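Finishing Handle Slots and Edges on a Wood-Faced Panel

Applies to: loose panels, removable shelves, lift-out fronts and any flat board with one or more cutouts used as a grip.

A slot cut straight through a board leaves two sharp corners, one on each face, and a band of raw material between them. Both need work before the board is handled daily. The procedure below covers sanding, sealing and edge repair. It assumes the slot has already been cut and that its ends are round. Square ends should be rounded first, as they tend to start cracks in the face veneer.

What you need

Sandpaper in 120, 180 and 240 grit
A short length of dowel, slightly narrower than the slot
A flat sanding block
Masking tape
Clear water-based varnish, satin or matte
A 1/2 inch flat brush and a small round brush
Lint-free cloth
Wood glue, for lifted edges only

Before you start

Take the panel off its fixings and carry it to a place with light from one side. Side light shows ridges and glue spots that overhead light hides. Lean it against a wall at a steady angle with a folded towel under the lower edge, or lay it flat on two supports. Leaning is fine for inspection and for brushing the inside of the slot. Sanding the faces should be done flat.

Run a cloth over every edge, including the inside of each cutout. Mark any spot where the cloth catches with a small piece of tape. Check the long edges for banding that has come away, and press along the full length with your thumb. 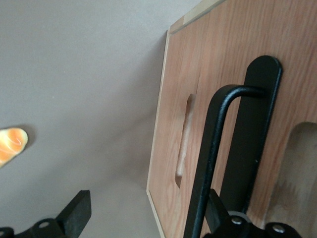
Szczepańska, 19th October

The grain on a panel of this type runs lengthwise, and the rounded slot follows it. Long sides of the slot are therefore easy to sand and the curved ends are not. At the ends the paper crosses the grain on the face, and one careless stroke leaves a scratch that shows through any clear finish. Tape the face right up to the opening before you begin. The pale edge strip along the side should be taped too, as a light strip next to a darker face shows every smear.

Sanding the slot

1. Wrap 120 grit around the dowel and work the inner band in long strokes, parallel to the faces. Stop when the saw marks are gone.

2. Change to 180 grit. At each rounded end, roll the dowel through the curve in a single direction. Do not scrub back and forth.

3. Remove the tape from the face. With 240 grit on a folded pad, break both corners at 45 degrees. Use light pressure, 4 passes per side. A veneer face is thin - if a different color starts to show beside the corner, stop.

4. Repeat on the back of the board. The back corner is the one the fingers close on, so it may be taken slightly rounder than the front.

5. Wipe out the dust with a dry cloth, then a barely damp one. Let it dry fully.

Larger cutouts get the same treatment with a wider dowel or a section of pipe. If the inside is rough, start with 80 grit and expect to use more paper. Filler is not recommended on an edge that will be gripped.

Sealing

Retape the face. Apply the varnish to the inner band with the round brush, thin enough that it does not pool at the bottom of the curve. Raw edges absorb more than faces, so the first coat will look patchy. Allow 2 hours, rub lightly with 240 grit, and apply the second coat. Two coats are enough indoors; use three near a sink. Pull the tape while the last coat is still soft.

We have used Torkia matte and Ivasier satin for this work. Both level well. The satin darkens the raw band a little more, so test it on an offcut.

Edge strips

For a strip that has lifted, work glue into the gap with a slip of paper, press it down, and hold it with tape pulled tight across the edge every 4 inches. Leave it overnight. Iron-on strips can usually be reset with a household iron over a sheet of baking paper - keep it moving.

Drying and refitting

Allow seven days before the panel takes regular handling, longer in an unheated room in December. Refit it with the same screws, hand-tight first, then a quarter turn.

Related pages: Ulska shelf supports, sizes and spacing. Replacing edge banding on curved boards. Part list 324.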